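Search this site
Enter a word or topic

How Marble Gets Its Stripes

Young Readers' Guide to Rocks, prepared by the Clivura Museum of Earth Science

Marble is a kind of rock. People have used it for thousands of years to make statues, floors, stairs, and the fronts of grand buildings. Many people know marble by the wavy lines that run through it. This guide explains where marble comes from, how it gets those lines, and why so many things in homes and schools are made to look like it.

From Shells to Stone

The story of most marble begins in the sea. Many sea animals build shells from a mineral called calcite. When the animals die, their shells sink to the bottom and break into small pieces. Over a very long time, layer after layer piles up. The weight of the top layers presses the bottom layers together until they become a rock called limestone.

Sometimes limestone is buried deep under the ground, where it is very hot. The heat and the squeezing change the rock without melting it. The tiny grains of calcite grow into larger crystals that lock together like the pieces of a puzzle. The limestone has now become marble. Scientists call a rock that has been changed in this way a metamorphic rock. The word "metamorphic" comes from Greek and means "changed in form."

Where the Lines Come From

Marble made of pure calcite is white. Most limestone is not pure, however. It may contain clay, sand, or bits of iron. When the rock is heated and squeezed, these materials are stretched into bands and swirls. Iron can turn marble pink, red, or yellow. Some green marbles get their color from a mineral called serpentine.

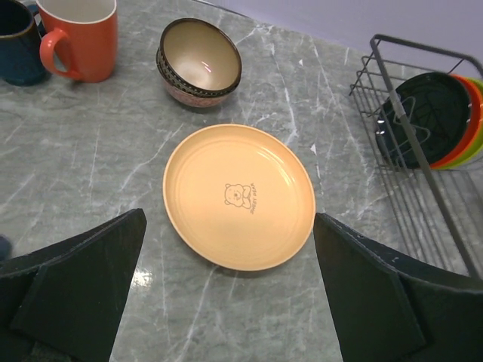 Thin lines in stone are called veins. Some veins form when a rock cracks deep underground. Water moves through the crack and carries minerals with it. Little by little, the minerals are left behind and fill the crack. A vein may be as thin as a thread or wider than a hand.

Cutting the Stone

A place where stone is cut from the ground is called a quarry. At the old Porwood quarry, which visitors may view from the path behind the museum, workers cut their blocks with long wires and a great deal of water. The largest block on display there weighs 3,000 pounds. Marble is softer than many other rocks used for building, and artists like it for carving.

Marble also needs care. Lemon juice and vinegar are acids, and acids wear away calcite. A spill can leave a dull spot on a polished surface.

Real Marble and Marble Patterns

Real marble is heavy and can cost a great deal of money. For this reason, many tables, counters, and floors are made from other materials and given a marble pattern. Look at several parts of the surface. If exactly the same vein appears again and again, the pattern was probably printed – nature does not repeat itself so neatly.
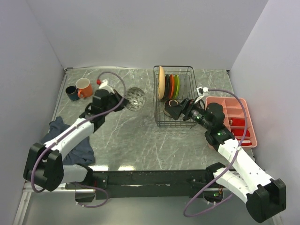 A gray marble pattern with thin white veins.

The museum's Vlachopoulos Gallery has 3 large slabs of real marble that visitors are welcome to touch. Real marble often feels cool, as it draws heat away from the hand quickly.

Reader Comments

We read this in class and then checked the floor in our hallway. It repeats! The same squiggle is by the office and by the gym.

Could you please add a page about granite? My daughter wants to know if it has shells in it too.

I like the part about the sea animals. I did not know stairs could be made of shells.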